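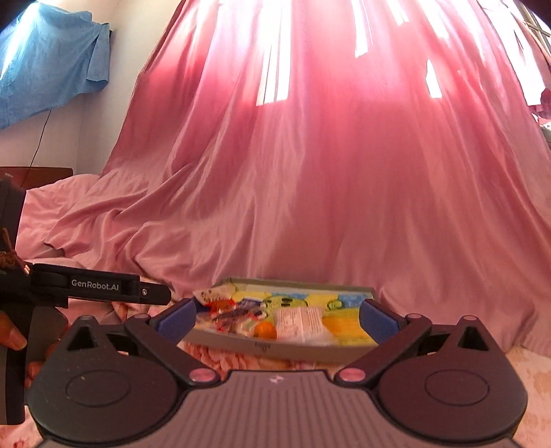 Hand-held gripper at a box of small items set on a bed, pink curtain behind.

Equipment Planning and Purchasing Coordinator (part-time, fixed term)
Cloutier site, with some work from home
Posted November 3, 2024

Cinum is looking for a coordinator to plan and buy equipment for its household handling program. The program records people picking up, sorting and putting away ordinary things in ordinary rooms. The recordings are used in the Flostimen project, which trains robot arms for home use.

We work with hand-held grippers now and will add to them next year. The budget for this has been approved in outline but has not been broken down by item. That breakdown is the first job.

What you will do

Keep the equipment list current. It has 344 lines at present, from grippers and batteries down to spare screws, finger pads and storage boxes. Many lines have no replacement date.

Prepare the purchasing plan for the coming year, with a monthly spending schedule and a reserve for repairs.

Get written quotes and compare them on total cost, including shipping, spare parts and downtime. Two quotes are required for any order over $476.

Work out how many grippers each home session needs, including backups. Operators work in bedrooms, kitchens and hallways, often with little floor space, and carry everything in themselves. Weight and case size matter as much as price.

Buy household items for the sessions – small packets, trays, cloths, balls and so on – and keep them in rotation.

Enter orders and receipts in Nukis, our stock system. Training is given.

What we need from you

At least two years of purchasing, inventory or lab supply work. You should be comfortable with spreadsheets and able to explain a cost estimate to people who do not read them every day. A background in robotics is not required, but you should be willing to handle the equipment and learn which parts wear out first.

You will need to lift boxes up to 30 pounds and visit session homes now and then.

Terms

24 hours a week for 12 months, with a possible extension. Pay depends on experience and is set before the interview stage. Travel between sites is paid.

How to apply

Send a resume and one page describing a purchase you planned from start to finish, including what it cost against what you had budgeted. Use the form on the Cinum jobs page and choose "Equipment Planning." Applicants who wrote to us in October do not need to apply again – their papers are already on file.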